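Gripper collision (two-arm cells)

A gripper collision is a fault in which the end effectors of two robot arms sharing one work area touch or strike each other during a task.

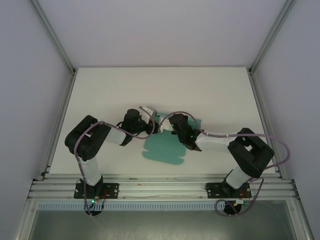

The fault is most common in cloth handling, where both arms have to work close together over the same piece of material. Folding and flattening bring the jaws within a short distance of each other many times in a single run, and a small error in either arm's position is enough to close the gap.

Causes

Most reported cases fall under calibration drift. The control software assumes a fixed distance between the two bases, and if a mounting plate shifts or is refitted after service, the stored value is no longer correct. A second cause is delay between the two controllers, so that one arm starts its move before the other has cleared. Cable drag is a third. A cable with too little slack pulls on the wrist at full reach, while one with too much can catch on a joint housing.

Gadow cell fault

The best-known case took place in November at the Gadow test site, on a two-arm cell built by Zernberg. The cell had completed 281 folding runs when the left and right jaws met over the cloth and locked. Neither arm stopped. The motors kept pushing until the left wrist overheated and its driver shut down, 67 seconds after contact. There were no injuries. One gripper finger cracked and both wrist motors were replaced.

A review by Kettunen found that the current limit had been raised during setup to stop false alarms and was never set back. The log also held 113 warnings of high wrist load from earlier runs. These had been recorded as low priority and did not appear on the operator's screen.

Prevention

Zernberg changed the default current limit and added a check of base distance at startup. The revised cell ran 645 times at Gadow without a repeat of the fault. The Mullow controller, used in some later cells, holds one arm in place until the other reports that it has left the shared zone. This makes each fold slower.

Operators are told to cut power to both arms before separating locked jaws, as a released arm can spring back.

See also: Calibration drift; Current limit; Shared workspace

Last edited Jul 23, 2022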